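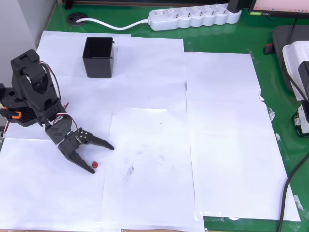
Do you need telemetry on a park flyer that never goes past the far tree line? Mostly you don't, and I say that as someone who has paid for it three times.

Reason I ask: Brollden is pushing its new Plerix receiver hard this month and half my feed wants one. Telemetry, gyro, vario, the lot. Price is 105 dollars. The foam plane I'd put it in cost me 80, with the motor.

The sales page says "full range." Full range of what? No distance given, no antenna height, no word on what radio was at the other end. I'd take one dull number over that phrase.

To be fair, pack voltage is useful. I like a beep before the motor goes soft. But a timer set with a bit of margin does the same job, and my radio came with a timer.

Signal strength readout – also fine, if you look at it. I don't. My eyes are on the plane. By the time I glance down to read 76 percent I've lost which way the wing is pointing.

Then there's the vario. On a sailplane, sure, I get it. On a stubby sport model with a big prop, it chirps at you for pulling up elevator. You knew you were pulling up elevator.

What bugs me more is the log. Someone on the Trotis board posted 201 flights' worth of data from the older model and asked what to do with it. Best reply he got was "nice graphs." I read the whole thread hoping for more.

And you have to bind the vario separately, through a menu that isn't in the printed manual. It's in the PDF, near the back, after the warranty page.

Who should buy it? Big gas models, turbines, anything where one bad pack costs you a season of building. If that's you, spend the money and range check it yourself before you trust the page.

For the rest of us, a plain six-channel receiver, a fresh battery and a foam pad under the whole thing. I've got two set up like that and they've been dull in the best way.

Brollden says a firmware update is coming in October that "improves failsafe behavior." I'd like to know what the failsafe does now. I've asked. Will post the reply if I get one.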